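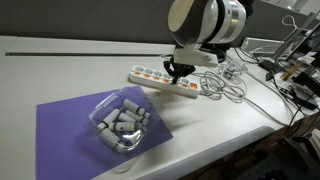
One reader wrote in to say our Bruma recap gave away the ferry in the subject line, before she'd even opened the email, and could we please stop doing that. Read out at the start. Agreed she's right. Subject lines go to show title and episode number only, starting with the next one.

**Editorial meeting, Aug 17, 2023**
Present: both editors, recaps desk, features, copy, newsletter. Podcast joined late by phone, bad line.
Last minutes: fine, one fix. Kurian was down as a network, it's the streaming service. Changed.

## 1. Bruma, season two

Full season arrived from Kurian, all 10 episodes. Each one runs 52 minutes except the last, which is longer, no one had the exact time to hand. Embargo lifts the morning of release. Finale can't be discussed at all until the day after.

Long talk about whether to recap weekly when the whole thing drops at once. Recaps desk wants weekly. Says people did come back for the season one recaps well into the spring, and the comments were the best we get. Features thinks weekly recaps of a binge show are a habit from another era and most readers will be done by the first weekend. Copy pointed out that we said exactly this last time and then did weekly anyway.

Settled on:
- one spoiler-free review on release day
- recaps in pairs, two episodes per post, two posts a week
- finale gets its own post
- no finale screenshots on the home page, ever, incl. the thumbnail

Review itself. Recaps desk has seen six, features has seen the lot. They don't agree. Features says the middle stretch is the best thing the show has done, the long dinner especially, and that the slow pace is the point. Recaps desk thinks the slow pace is slow. The sister plot is good, the customs office plot is thin, and the new score is doing a lot of lifting. Both think the lead is better this year. Asked if we could run two opinions side by side. Newsletter in favor. Editors less so, last time it read like an argument in a kitchen. Features writes the main review, recaps desk gets a short counter piece the week after if still annoyed.

Stars: left until the draft is in. No more deciding stars in meetings.

## 2. Star ratings generally

Came up again. Copy put together everything we've reviewed since February. Far too many three-and-a-halfs. Suggestion to drop half stars. Suggestion to drop stars. Features strongly for dropping, says people scroll to the stars, read nothing, then write in to complain about the stars. Newsletter against, stars are what gets clicked on.

No decision. Trial: half stars go away for limited series only, see if anyone notices. Back on the agenda next time.

## 3. Reader survey

278 replies, more than last year. Newsletter went through the main points, full sheet is in the shared folder.

- People want shorter reviews. Also they want more detail. Not always different people
- Cast lists at the bottom, please, not the top
- "Where can I watch it" should be the first line. Asked for over and over. Doing it from now on
- Almost no one uses the episode ratings grid. Podcast sorry to hear this, apparently built it
- Several asked for older shows, stuff that's been off the air for ages
- A handful think we're too easy on Kurian originals

Last one got some discussion. Editors looked back and don't think it's true, the legal drama got a real kicking. But we do cover a lot of their shows, and we get the screeners early, and that probably shows in how much space they take. Will try for a better spread in the fall. Recaps desk to suggest shows from elsewhere, in writing, not in the chat where they get lost.

## 4. Length

House limit is 1,000 words for a review. Nobody keeping to it, editors included. Copy has asked before and is asking again. Anything over goes back to the writer uncut, copy will not be trimming it at midnight. Recaps exempt, but a recap should not be longer to read than the episode is to watch (aimed at one recap in particular, accepted with good grace).

Also from copy:
- "slow burn" is banned until the new year
- "binge-worthy" was already banned, still turning up
- stop saying a city is "a character in its own right"
- check the spelling of the actors' names against the credits and not against a search

## 5. Braston TV weekend

We have passes for two. Features and podcast going. Program came out yesterday, main draw is the first episode of Jultcombe, the village hotel comedy, shown in the big hall with the writers on stage after. Also a panel on how title sequences get made, which features wants more than the comedy.

Plan:
- short write-up same night, rough is ok
- podcast to record something on site, needs a quiet corner, ask the organizers beforehand this time
- no review of Jultcombe from a hall screening. Audience laughing skews it. Wait for the screener

Question whether a first episode is enough to review from in any case. General feeling no, for a comedy. Comedies take a few weeks to find out who's funny. Last year we panned one off the pilot and then had it in our best-of list by the end, which was embarassing. Rule from now: first look pieces on pilots, no rating, review when we've seen at least half.

Travel: train, book now before it goes up. Receipts to the editors, photos of receipts fine.

## 6. Podcast

Line dropped twice so notes are patchy. Wants to do a rewatch series, one old show, an episode a week. Likes the idea of a hospital show, something long. Editors worried about long. Told to pick something with an end date. Will come back with three titles.

Sound levels on the last one were off, the intro music was much louder then the talking. Known. Being fixed.

## 7. Any other business

- Comment moderation: finale threads stay closed overnight, open in the morning when someone's awake
- Spoiler box on the site is broken on phones, shows the text underneath for a second. Newsletter chasing. Must work before Bruma
- Old Kurian logins have expired, new ones sent, don't share them
- Fall preview: list of shows from each person, one line on each, no essays
- Someone still has the Bruma season one press book, bring it back

Actions
- Features – Bruma review draft, seven days before release
- Recaps – paired recap schedule, list of non-Kurian shows
- Newsletter – subject lines, spoiler box, "where to watch" line in the template
- Copy – ban list to everyone
- Podcast – rewatch titles, email Braston re: room
- Editors – train tickets, star question back on the agenda

Next meeting same time, date to be sent round. Ended late, item 2 mostly.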